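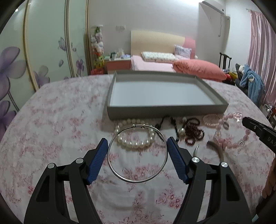

Can you make a proper sticky gingerbread without black treacle?
Dark muscovado sugar and golden syrup together will do the job, as long as you melt them slowly with the butter and leave the wrapped cake alone for two days before you cut it.

I got this from Ayten Ersoy, who bakes for the Sarıgül tea room in Callham, and I've made it four times since May (the neighbours are being very kind about it). Her gingerbread is dark, soft and so sticky on top that it takes the pattern of the paper with it. I had one slice and ordered another before the first was finished!

She uses 232 grams of muscovado and 201 grams of syrup, and she does mean the odd gram. The recipe came from Heike Schwerdtfeger, her old teacher in Vusville, who worked it out for one particular tin and never rounded anything up. Ground ginger goes in with the flour, then chopped stem ginger, then a spoonful of syrup from the jar brushed over while the cake is hot.

The batter will look far too thin. Pour it in anyway and bake it low, with the door shut for the first 40 minutes. Mine sank a little in the middle the first time, and that dip held a lovely puddle of syrup, so I've stopped minding.

Ayten serves it plain. I like it with cold butter and a sharp apple, and Serpil Karakaya, who runs the counter, swears by a slice of crumbly white cheese. Try all of them. The cake keeps for 10 days in a tin, though ours has yet to see day five.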